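The first thing Hala Saliba bought for the robot kitchen at Vekstead was a roll of masking tape. She stuck the outline of every machine on the floor, then walked between them with a tray for two days. Cheap, and wonderfully revealing!

Her budget had 16 lines, and the arm itself was only one of them. Grippers, spare cables, training and a service contract took far more than she expected – she now tells everyone to price those first. 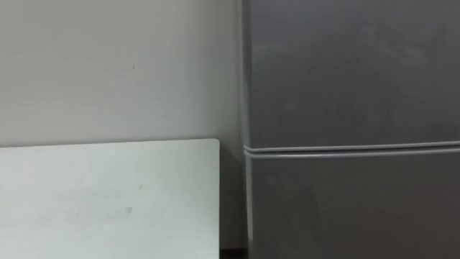

Ordinary kit needs planning too. Fridges want room for the door to swing, tables have to stay put, and a gap you can't get a mop into will annoy somebody every evening. Hiu-tung Shih, who runs the trials, asked for around 200 practice runs before any second arm was ordered, and I think that's a brilliant rule.

Quotes from Lorente and Enico are due in November. Hala has left five weeks for delivery, and she's already buying more tape.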